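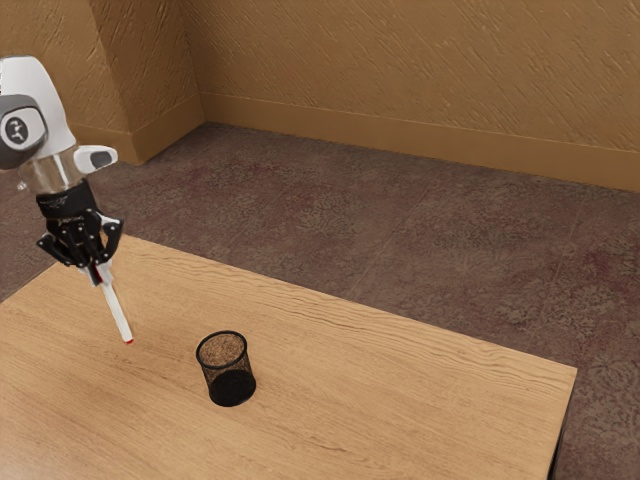
How long does the Jillow seat cushion stay firm if you sit on it every working day? Mine kept its shape for the first 4 months, and after this the middle part became softer than the sides.

I bought it in March for my kitchen chair, which is hard and a little too low for the table. I chose the gray one from Karras, in the size for normal chairs. Delivery to Nustavville took two days and the box was not damaged.

The first week I did not like it. The foam had a strong smell and I had to leave it near the open window at night. Then the smell went away and I started to feel the difference in my lower back, mostly in the afternoon.

The cover comes off with a zipper and I washed it many times in cold water. The color is still good. The zipper is the weak point, it catches the fabric in the corner if you pull fast. The straps are also too short for my chair, so the cushion moves when I stand up.

Before this I had a Hendow cushion. It was cheaper and thinner, and it slid less. For two hours of sitting I would still take the Hendow. For a full day the Jillow is better, and I will buy it again if they make the straps longer.

4 stars from me.

Nov 9, 2020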